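The Sorting Allowance

Schedule C of the Claltby inventory allotted Henrike Hollmann 700 minutes to settle the colour order. She had used 629 of them by four in the afternoon, most on correspondence.

The dispute was narrow. The Jilside office held that blocks were to be laid out by hue, warm to cool. The Studach office held that colour had no sequence and that only the pairs mattered: two of each, kept within reach of one another. Both offices cited Haberkorn, whose manual ran to 1547 clauses and had been amended without an index.

Hollmann worked from the objects. Brown paper went down over the white tabletop, matte side up to limit glare. The blocks were small, wooden and coloured. She recorded red, orange, yellow, blue and green, then put down her pen and read clause 88 again.
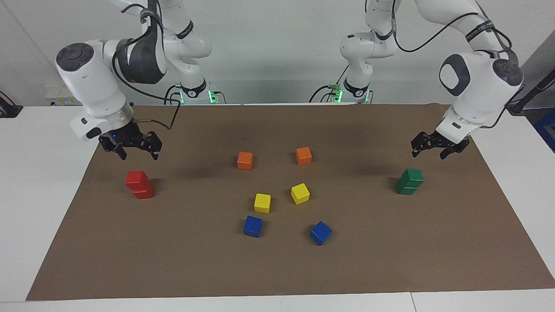 Clause 88 defined a pair as two blocks of one colour "in evident company". It gave no distance. Jilside had proposed the width of a block. Studach had proposed nothing, in a letter of four pages.

She drafted a provisional rule: a pair is in company if no other colour lies between its members. It was testable and could be printed on a card. She sent it to both offices at 4:20 and had two objections by 4:35 - the first on the word "between", the second on the word "card".
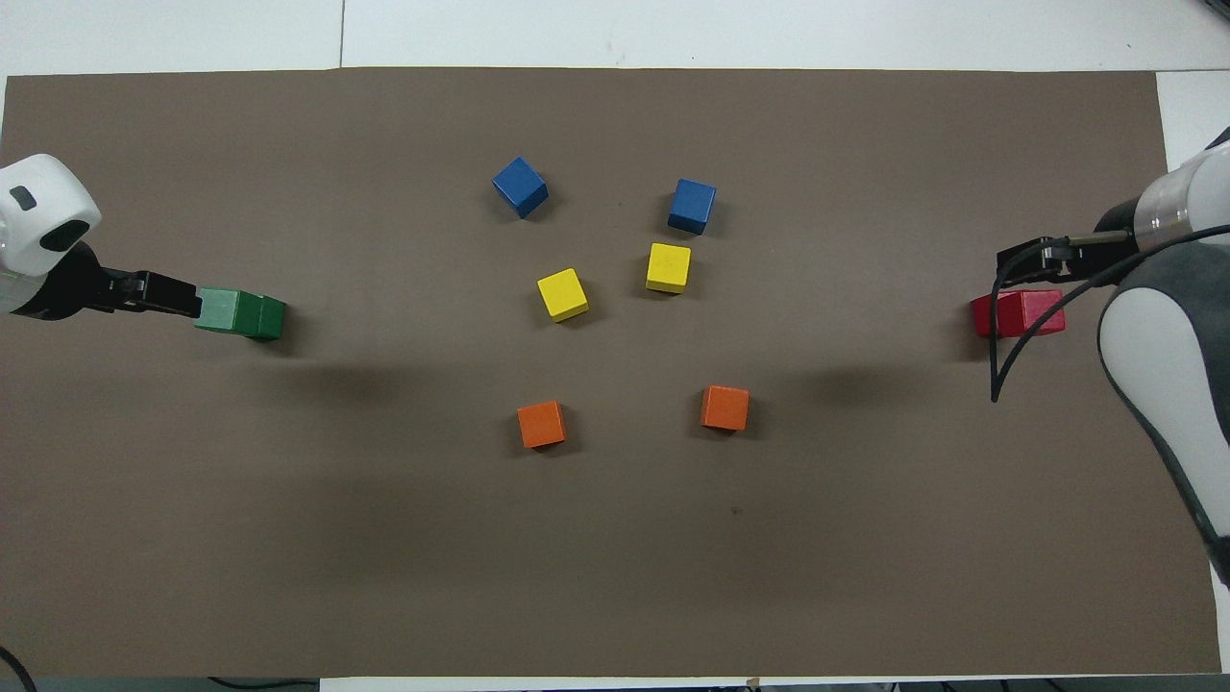
Hollmann's ruling was limited to the middle of the paper. She had 2000 characters on the form and did not intend to fill them. Blue, yellow and orange were each present there in twos, and she entered all three as compliant. The red block and the green block, held apart at opposite sides of the mat, were not in anybody's company. She entered them as pending, with a note that the manual did not recognise a block off the paper.

Jilside accepted the first entry and appealed the second. Studach asked which favour was being done to whom. Hollmann filed both replies under August, initialled the schedule and requested a further allowance for green.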